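Prerix Lab Notes
By Marcelino Goicoechea and Žofie Oravec
February

4. What the wrist view tells the policy

The results in Section 3 look good on paper. Flonow, trained entirely in simulation with wrist views as its only visual input, meets its reaching targets in most evaluation episodes, and the curves flatten out early enough that one could be tempted to stop there. We don't think one should. A success rate says that the arm got to where the checker wanted it. It says very little about which signal got it there, and the common reading of such numbers (that the policy "sees" the work surface and plans over it) is a claim about perception that the benchmark never tests.

This section is our attempt to test it. We take the controller as published in the earlier sections, leave its weights alone, and degrade or remove one input at a time. We also look at what the rendered views contain, a step we skipped for longer than we should have.

4.1 Setup

All trials run in the Qin simulator with the default lighting and the dark surface material. The policy receives a wrist image, joint positions, and the commanded finger opening. It outputs a short chunk of end-effector displacements, which a separate low-level controller tracks. Chunk length is 5 control steps unless stated otherwise. We did not tune this for the present section, and we suspect a reader with more patience could find a better value.

We evaluate 300 episodes per condition. Start poses are drawn from the same distribution used in training. Readers should keep that in mind, as it flatters every row of every table in this paper, ours included. A second set of 26 start poses was written by hand, with the arm begun closer to the border of the surface than training ever placed it. The second set is small, and we make no statistical claims from it. It exists to show us failures, and it did.

The input conditions are as follows. In "full" the policy gets everything. In "blank" the wrist image is replaced by its training-set mean. In "shuffle" the image comes from a different episode at the same time step. In "mask" we paint out the gripper's own pixels and leave the rest. In "self" we do the reverse, keeping the gripper and painting out everything behind it.

4.2 What is in the image

Much of the discussion about wrist cameras assumes that the view is rich in task information. For some tasks it surely is. For ours we had doubts, which grew once we started paging through rollouts by eye. A large share of the pixels belongs to the robot itself. The housing and fingers are plain, evenly shaded geometry with strong edges, and those edges are easy for a convolutional encoder to lock on to. The surface being worked over is, by comparison, a very weak signal.

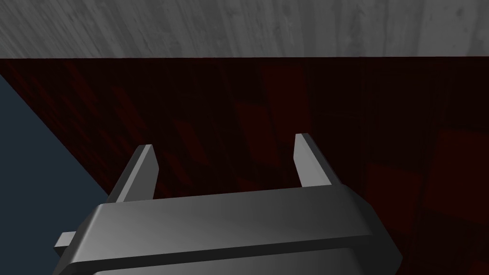 Figure 4. Simulated view over the open gripper toward the dark maroon surface. The reddish rectangular patches are only slightly lighter than their surroundings; the gray wood-grain band runs along the top.

Two things in Figure 4 matter for the argument. The strongest boundaries beyond the gripper are the line where the wood-grain band meets the maroon and the straight diagonal where the maroon meets the slate-blue region. Both could serve as pose cues: an encoder that recovers their offset and tilt has learned something about where the camera is, and may have learned nothing about the rectangles. The rectangles themselves have soft edges and low contrast. We could make them out on a good monitor. Whether they survive resizing to the encoder's input resolution is a question we had not asked before training, and one we'd now put ahead of any choice of architecture.

We considered brightening the material and moving on. That would have produced a cleaner figure and probably a better success rate, and it would have told us nothing about the policy we already had. The material stays as it was for all results here.

4.3 Results

Blanking the image hurts, so the policy does use vision for something. The drop is smaller than we expected, and it is concentrated late in the episode, during the last approach. Early motion is nearly unchanged. Our reading is that joint positions alone carry the arm into the right general area, because the start distribution is narrow and the average of all good paths is itself a fairly good path.

Shuffling hurts more than blanking. One might take this as proof that image content matters. We'd urge some care. A shuffled image can contradict the joint state, and the policy was never trained on contradictions. Part of the loss is likely plain confusion, and we have no clean way to separate it from lost information. Earlier drafts of this paper reported only the shuffle condition. Žofie Oravec argued for adding blank, and the two together tell a less comfortable story than either one alone.

The mask condition is the one we keep coming back to. With the gripper painted out, the policy degrades by more than it does when the background is painted out. In other words, the controller appears to miss the sight of its own fingers more than it misses the sight of the work. A generous explanation is that masking a large central shape changes the image statistics more than masking a dim background does. A less generous one is that the encoder reads finger opening from pixels, ignores the commanded value, and uses the rest of the view as a rough compass. A linear probe on the encoder output supports the second explanation, at least in part: finger opening and camera tilt can be read out well, while patch position is read out poorly.

On the hand-written starts, 14 episodes ended with the arm stopping short or drifting along the border between surface regions. Several of these had reasonable joint trajectories up to that point. We see no sign of replanning in them. The policy issues chunk after chunk in the same direction until the tracker hits its limit.

4.4 Does the planner help?

Placing a sampling planner above the policy is the usual remedy, and we tried it using the Sivwood planner with its stock settings. It does recover some of the border failures. It also needs a target pose, and in our tests that pose came from the simulator's ground truth. Any improvement therefore includes a perception system we did not build and would not have outside simulation. We report the number in the supplement and would ask that it not be quoted without this paragraph.

Replacing ground truth with the policy's own patch estimate removes most of the gain. The planner then reaches the wrong pose with great reliability. Running the estimator at a higher input resolution brings back a little, at a cost in loop time that we found hard to justify at the control rate used here.

4.5 Limits of this analysis

Painting out pixels is a blunt tool. The masked regions are filled with a flat color, and a flat color is itself a cue. We tried filling with noise and got the same ordering of conditions but different gaps between them, so the ordering is what we stand behind. The probes are linear, and a failure to read patch position linearly doesn't mean the information is absent. It means the simplest reader can't find it.

We have also said nothing about real hardware. Simulated shading is smooth in a way that real fingers, with scratches and glare, are not. The dependence on the gripper's appearance reported above could turn out worse on a physical arm, or the encoder might be forced to look elsewhere and improve. We hold no firm opinion. Claims of transfer based on simulated success alone, including the one in our own earlier workshop version, should be read as hopes.

For anyone building on this code, the ablation scripts take a trained checkpoint and a condition name, and the masks are computed from the simulator's segmentation buffer. Run blank before you run anything else.

We use cookies to remember your reading settings and to count visits. By continuing to browse you accept our cookie policy. Accept / Manage settings

Comments (3)

gridsearch_widow
The mask result could be mostly fill color, as you half admit. Did you try inpainting the background behind the gripper instead? You have the simulator, so you can render the view with the gripper hidden.

M. Goicoechea
Fair point, and yes, that would be the better control. We have it running for the full start set. The few episodes I've checked go the same way, with a smaller gap.

tabletop9
We saw the same border drifting with a different policy and a much brighter surface. Shorter chunks helped a bit. Would like to see chunk length swept before blaming the encoder.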